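Bench notebook, October
Cold coffee drinks, syrup and plant milk trials

Picked up from last entry. The oat base is still the favorite for the iced line, but it splits with the darker roast when the syrup has any acid in it. Goal for this round was a maple and cardamom syrup that holds up over ice, plus another look at the cold brew ratio.

Coffee

Used the Vulthorpe medium roast for everything, ground coarse. The Kolerden dark is finished and I am not reordering it until the splitting question is settled. Steeped in the fridge overnight in the two tall jars, paper filter in the morning. Jar A was the usual strength. Jar B had more coffee in it and came out heavy, with a dry finish that stayed in the mouth. Kai-wen liked B straight but agreed it buried the cardamom once milk went in. Staying with A.

Filtering is still slow. The paper clogs near the end and I end up lifting the edge with a spoon, and some sludge always gets past. Running it through the metal mesh first and then paper was better. Do it that way from now on and write it on the jar lid.

Syrup

Batch 1: maple syrup, water, crushed green cardamom pods, pinch of salt. Simmered 10 minutes, left to cool with the pods in. Far too strong. It tasted like hand soap by the afternoon.

Batch 2: same amounts, but pods taken out as soon as the pan came off the heat. Much better. Cardamom shows up after the coffee and doesn't hang around. A bit thin.

Batch 3: as batch 2, with some of the water swapped for brown sugar syrup. Good body, but the maple got lost and it could have been any brown syrup. Kai-wen suggested a darker maple instead of more sugar. We have half a jug of it behind the flour, so that is next.

Tried vanilla in a small cup of batch 2. It made it sweeter without adding much. Leave it out.

Milk

Hidside oat: smooth, no splitting with batch 2, a little sweet on its own. Cut the syrup slightly when using this one.

Cheng almond: thinner, and it settled at the bottom of the glass while I was writing labels. Shaking the carton harder helped for a while. The flavor is good with cardamom, so I don't want to drop it yet. Maybe blend it with a spoonful of coconut cream.

Coconut from the carton: fine for the first few sips, then the fat went to little white specks on the ice. No.

Foam: oat foams cold with the hand frother if the milk is straight from the fridge. After it has sat on the bench it goes flat before I can pour it. Almond would not hold at all. Kai-wen wants to try the jar method, lid on and shake, and says it gives smaller bubbles. Not tested.

Assembly, iced

Ice to the top of the glass, syrup over the ice, milk, then coffee poured slowly over the back of a spoon. The layers hold long enough to carry a glass across the room. If the syrup goes in last it sinks in a lump and the first half of the drink is plain. Regular cubes melted too fast, and the last third was watery. The big square ones are better but only fit the wide glasses.

Coffee ice cubes: froze a tray of jar A leftovers. They keep the drink strong, though it gets bitter toward the end. A half and half mix with plain cubes seemed right. Label the tray, it looks like gravy.

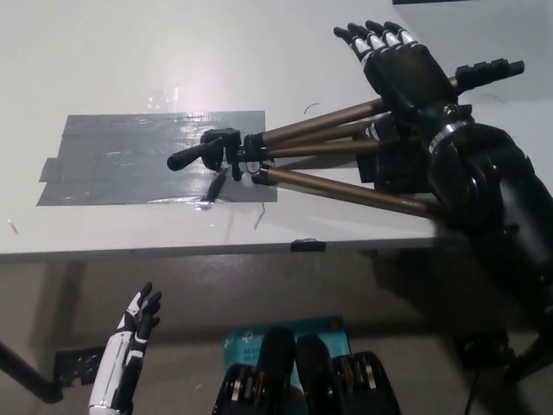 Tasting scores

Out of 10, Kai-wen and me, agreed after talking it over.

Batch 2 with oat: 9
Batch 3 with oat: 7
Batch 2 with almond: 6
Batch 1 with anything: 2

The 9 is probably generous, it was the first one after lunch. Would like somebody who doesn't drink coffee every day to try it before it goes on the recipe sheet.

Storage

Batch 2 is in the squeeze bottle on the fridge door. The strained pods went into a small jar of sugar to see if there is anything left in them. Jar A coffee is on the second shelf. Use that up before starting more. Jar B is free for anyone who wants it.

Next

Dark maple version of batch 2, same time, pods out early.
Almond with coconut cream, start with one spoonful per glass.
Jar foam against hand frother, both with oat.
Hot version with the same syrup. The cardamom may come up stronger with heat, so go light.
Buy cardamom pods and paper filters. Also ask Kai-wen where the small funnel went.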